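Parallel gripper or soft fingers for towels? (and where to put the camera)

Larnby bench forum > End effectors > Textiles

evanthia_p
Posted August 20, 2022

Hello all. I am trying to decide between two grippers for cloth work and I would like to hear from people who have used them longer than me.

The first is the Van Beek parallel gripper, with flat rubber pads. The second is the Rurnik soft gripper, the version with silicone fingers. Both were on the same arm, with the same controller, and I changed only the gripper and the closing force. The task is simple to say: take one towel from a place where towels lie close together, lift it, and put it down in a free area.

With plain folded towels both are good. The pads go under the folded edge and close, and the soft fingers do the same but slower. My difficulty is with waffle cloth. The squares of the weave are deep, so the Rurnik fingers press into them and hold very well, but then they do not want to let go. The Van Beek releases cleanly, but it often takes two layers, or it takes the neighbour too when two cloths touch.

I did 100 picks with each. I will write the numbers when I have checked them again, I found a mistake in my table this morning.

The fixed camera looks low over the table, like so:

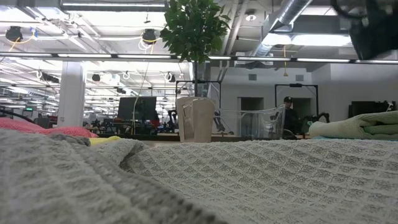 tolmie
Low angle is your problem, more than the gripper. With the cloths touching like you say, the controller has to guess where one ends, and from the side a small fold hides the next one. Put the camera straight over the table and try the Van Beek again before you spend money on silicone.

evanthia_p
Thank you, tolmie. I had the camera overhead in the beginning. From above I could see the borders better, but I lost the height of the folds, and the gripper came down too far and pushed the cloth flat. From the low angle a bunched cloth shows its ridge clearly, and the ridge is the best place to take it. So for me it is a choice between two kinds of error.

The grey on grey is difficult in both positions. Where the darker waffle cloth meets the lighter one there is only a shallow crease, and the software does not always accept it as a border. The green folded ones I never had to think about.

hob_n_nail
Disagree with tolmie. We ran overhead only at Stolton for a long time and gave up on it for anything thicker than a tea towel. Depth was fine on paper. In practice the weave made so much noise in the depth map that a flat waffle towel looked like a ploughed field. Side view plus a wrist camera was what we ended up with.

What closing force are you using on the Van Beek? If it is the factory setting, halve it.

tolmie
Which depth camera though? That matters. An old one will give you a ploughed field on a sheet of glass.

hob_n_nail
Not old. We swapped it once and got the same thing with a nicer colour scale.

evanthia_p
For the force: I was at 60 per cent of the maximum, which is the factory setting. I have now tried half of it, as hob_n_nail wrote. It takes two layers less often, this is true. But a heavy towel slips out if the arm moves fast, so I had to make the lift slower as well. I am not sure yet that I gained time.

I should say also that I do not have a wrist camera. The bracket for it does not fit together with the Rurnik adapter, one of the screws comes exactly where the air tube goes. If somebody has drawn a different bracket I would be very grateful for the file.

pellam
I have a bracket, it moves the camera 2 cm to the side so the tube can pass. You need to do the hand-eye calibration again afterwards. Will send it by message.

About the soft fingers not letting go: are you opening them to neutral or past neutral? On mine there is a vacuum option in the settings, under release, and it is off by default. With it on, the fingers bend outwards and the cloth drops. It adds 200 ms or so to each release and I think it is worth it.

evanthia_p
I was opening only to neutral! I did not know about this setting, in my manual it is described under "maintenance" and I had not read that part. I will switch it on and repeat the waffle cloths only.

tolmie
Fine, but you are now comparing a tuned Rurnik with a Van Beek at half force and a slow lift. Do the same number of picks on both or the table won't mean much.

evanthia_p
Yes, you are right, and I will do it again for both. I will also keep the cloths in the same starting places, as well as I can with cloth, and write down the lift speed in its own column.

hob_n_nail
Try the Van Beek with the ribbed pads while you are at it. They grip worse on smooth cotton but on waffle they were the best thing we had. I may still have a worn pair in a drawer if you want to see the profile before ordering.

evanthia_p
Please, yes. A photo with a ruler beside them is enough. The bracket from pellam has arrived and is printing now, so the calibration is for Monday.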